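Keeping rice at home: the bin, the scoop and the sheet under them
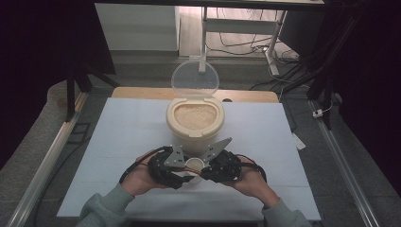
For many years I kept my rice in the paper bag from the shop, closed with a clothes peg. It was a bad system. The bag became soft at the corners, the peg fell off, and every evening there were grains on the shelf. Now I use a plastic bin with a lid and a small scoop, and I write here what I have learned with it.

Choosing the bin
Take one with a lid that stays open by itself when you lift it. You need one hand for the scoop and the other for the pot, so there is no hand left for holding a lid. A clear lid is useful too, as you see how much rice is left. The opening should be wider than your scoop by two fingers at least. Mine holds 5 kilos, and for our family this is enough for more than a month.

Before you fill it
Wash the bin with warm water and a little soap, and leave it open overnight. Rice does not like any dampness. I once filled a bin which was still a bit wet under the rim, and I had to throw away the bottom part. Do not pour new rice on the old. Empty the old rice into a bowl, fill the bin, and put the old rice back on the top, so it is eaten first.

Lay something under
Spread a smooth sheet on the table before you start scooping. A pale one in plain colour is not the best for seeing white rice, but it is easy to wipe and I am used to it. When you finish, lift the four corners and let the grains slide to the middle. Then you can tip them into a bowl. On a bare wooden table they go into every gap.

The scoop
A small, round scoop is better than a big one. With a big one you always take too much and then shake some back, and this is how the rice jumps out. Push it in at a slant, turn it level under the surface, and lift slowly. Wait a moment above the bin before you move to the pot. Keep the scoop dry, and do not stir the pot with it!

Measure yours once with a kitchen scale. My scoop takes 18 grams when it is level, so 4 scoops make one small portion for me. Write the number on a bit of paper and tape it inside the cupboard door.

Where to keep it
A cool cupboard is good, away from the cooker and the sink. In June, when our kitchen becomes very warm, I buy a smaller bag and fill the bin only to the half. Some people put a bay leaf in the rice against insects. I do it also, but I cannot promise that it helps.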